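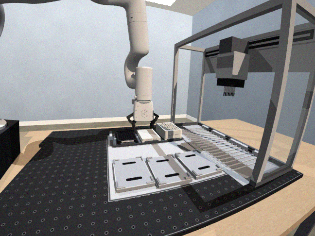
Figure 1. Simulated work cell, arm above the dark microplate at the back left of the deck. Pipetting gantry at right.

Malero work cell project
Progress report to Fuentealba, period ending March
Prepared by Gervásio Moura and Cauã Medeiros

Status

Work package 2 (gripper comparison in simulation) is complete except for the lid-handling task. Work package 3 (transfer to the bench) has started. Spending is within the approved budget and no change to the end date is requested.

Work done in this period

The cell model was rebuilt from the bench drawings. It includes the arm, the breadboard, the deck plate with three plate carriers, the tip rack and the pipetting gantry. The earlier model left out the gantry, and plans made with it sent the forearm through space the top rail occupies. All results below come from the rebuilt model. Results in the previous report should be treated as superseded.

Two finger sets were compared on the same two-finger gripper. The Jorkent set is long and slightly flared, with a plain inner face. The Dada set is shorter and has a stepped face that locates the plate by its skirt. Each set was run for 80 trials of a single task: pick the microplate from its holder, move it to a carrier, release it and retract. Start positions were shifted by a small random offset, and both sets were given the same list of offsets.

The Jorkent set completed the task in all but 5 trials. Four of those were poor placements, with the plate resting on a raised corner tab of the carrier. In the remaining one the plate slipped during the lift. The Dada set failed 8 times, always at the pick. The stepped face needs the wrist lower than the long fingers do, and with the larger offsets a fingertip touched the holder before closing.

When the pick succeeded, the Dada set placed the plate better. We saw no tab contact with it. The two sets therefore fail at different ends of the same move, and the totals alone are a weak basis for choosing between them.

Controllers

Both finger sets were first run under position control. A second controller, which limits contact force on the downward move, was then tried with the Dada set only. It stops the descent on contact, backs off and searches sideways in small steps. Early runs recovered some of the failed picks but took longer. These runs are too few to report as a result – they will be repeated with the full offset list.

Limits of the simulation

Friction between finger and plate is a single fixed value, set from the supplier's data and never checked against our own plates. The plates are rigid in the model. Real ones flex when gripped near the middle of the long side, and we expect this to matter more for the Jorkent set. No liquid is modeled, so nothing here says anything about spills or safe acceleration.

Open issues

Lid removal has not been tested with either set. The lid model has the correct outline, but its contact surfaces are too coarse and it jitters when held. Cauã Medeiros is replacing the mesh.

The rightmost carrier is the hardest to reach. With the gantry in the model, the planner often picks an elbow position close to the rail. Clearance is positive in every accepted plan, though smaller than we would accept on hardware. Moving the deck plate to the left is the simplest fix and needs no new parts.

Next period

Repeat the force-limited runs with both finger sets. Finish the lid task. Measure finger friction on the bench and rerun the comparison with the measured value. Mount the Jorkent set first on the physical arm, with empty plates and reduced speed.

One decision is needed from Fuentealba: whether the second pair of Dada fingers can be ordered now from the equipment line. Delivery takes 4 weeks, and an order placed after the next review would delay the bench comparison by the same amount.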